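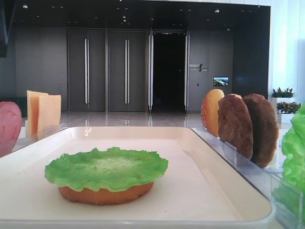 From: Heiðrún Brynjólfsdóttir
To: Pirdale Local History list
Subject: Re: The old ferry office and the Ceta collection

Dear all,

Signe asked some fair questions last week and I said I would answer on the list so that everyone gets the same information. I have put her message in pieces below with my replies under each.

On Thursday Signe Sveinbjörnsson wrote:

> I was glad to read that the ferry office is coming to us, but I am
> not clear whether the council has given it to us or is lending it.
> The minutes say "transferred", which could mean either.

It is a lease for a peppercorn rent, with an option to take over the freehold after 7 years if we have kept the roof sound and opened to the public each season. The minutes should have said so and Preben will correct them. The council keeps responsibility for the slipway and the retaining wall behind the building. Everything from the doorstep inwards is ours to look after, including the boiler, which was last serviced by the previous tenants and has no paperwork.

> Is the Ceta material definitely going there? I had understood that
> Flustadden wanted it for their own museum, and they do have
> proper storage.

Most of it, yes. For newer members, the Ceta was the last passenger ferry on the Pirdale crossing and the collection is what the Þorgeirsson family kept when she was sold: the ship's bell, the ticket books, two name boards, the tide tables with the mate's notes in the margins, and a great many photographs. Flustadden asked for the photographs only. Dagný Vigfúsdóttir went over to see them and they have agreed to scan the lot at their own cost and then return the originals to us. They will keep a set of the scans and may use them with a credit. I think that is a good arrangement, as our scanner can't take the large prints.

The one thing still in doubt is the wheelhouse clock. There are two branches of the Þorgeirsson family and they don't agree about who owns it. Please don't write to either of them about this. Sólveig is in touch with both.

> How many people can we let in at once? Last time we used a small
> building there was a queue down the road and we had to turn a
> school party away.

The fire officer's figure is 13 upstairs and rather more on the ground floor, where there are two exits. He hasn't given us the ground floor number in writing yet. School parties will have to split, half in the waiting room and half outside at the slip with whoever is leading the walk. The stairs are steep and there is no lift, so anything we want everyone to see must go in the waiting room. That means the bell and the name boards downstairs and the paper records up in the clerk's room, where there is a desk for readers.

> And what about money? £1000 was mentioned at the meeting but I
> didn't catch whether we have it or are hoping for it.

We have it. It came from the sale of the reprinted parish map and has been sitting in the deposit account. It will cover the two display cases, which are second-hand from a jeweller's, and the blinds for the south windows. It won't cover the rewiring. Preben Hafstein is getting quotes for that, and until we know the figure I would rather not promise an opening date. The draft leaflet says October and I have asked for that to be taken out.

> Finally, I have my father's season tickets for the crossing, if
> they are of any use.

Very much so, thank you. The ticket books we have are all singles and day returns – I had never seen a season ticket and wasn't sure any had survived. Could you bring them to Sólveig Eskildsen along with a note of the years he travelled and which boat he usually caught? She needs a signed form for each loan or gift, and she has the forms.

That goes for anyone else with things to offer. Please don't leave boxes in the porch of the ferry office. The door swells in the rain and the post goes in the same place, and one bag of cuttings has already got damp.

Two practical points. The key is with Dagný and she needs it back the same evening. And if you are going in to measure up, the light switch for the clerk's room is at the foot of the stairs, behind the door.

Regards,
Heiðrún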